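Tips for Sharing a Work Table With a Two-Handed Robot
Posted Monday, May 22, 2023

Every robot arm sold for kitchens and workshops comes with a booklet of safety rules. The Flivo booklet has 35 of them. I've read the thing twice and I'd keep maybe six. The rest seem written to protect the company, and a few contradict each other (rule 12 says never leave the machine unattended, rule 19 says leave the area while it moves).

What follows is what we do in our shop. Take it or leave it.

Clear the middle first. Push everything to the far side before the hands start up. I don't care how good the sales video was. A machine with an open patch to work in has fewer things to knock over, and you can see at a glance what it's about to reach for.

Cover the table. A plain cloth in one dark color is fine. You don't need the "certified work mat" from Cinero, and I have yet to see who certified it.

Stand across from it, hands down. If you have to be close by, keep your arms at your sides until the hands are parked. Don't reach in to straighten a box. Brijesh Maurya wants a line taped on the floor as well, and I go back and forth on that. People stop seeing tape after a week.
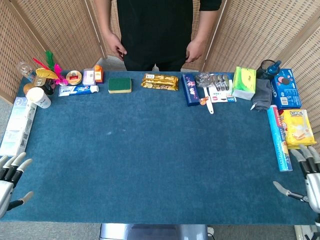
Goods along the back, hands at the near corners, middle of the cloth clear.

Watch what can spill or break. Glass bottles, spray bottles and open cups are the items I'd argue about. The booklet calls them "suitable for handling." Suitable when empty, maybe. Start with a sponge or a box of tissues and work up to glass when you've seen a few dull days in a row.

Keep long things from sticking out. A spatula handle or a roll of plastic wrap pointing toward the hands is easy to catch. Turn it sideways if there's room.

Find the stop button before you need it. Press it once each morning with the arms moving slowly. Sneha Kushwaha started us on this in February, and it's the one habit I'd fight for.

About those safety scores: Negi advertises 368 hours without an incident. I asked what counts as an incident and got a brochure back. Until somebody defines the word, I'd ignore the number and keep your own notebook. Ours has a column for drops, one for bumps, and one for "not sure."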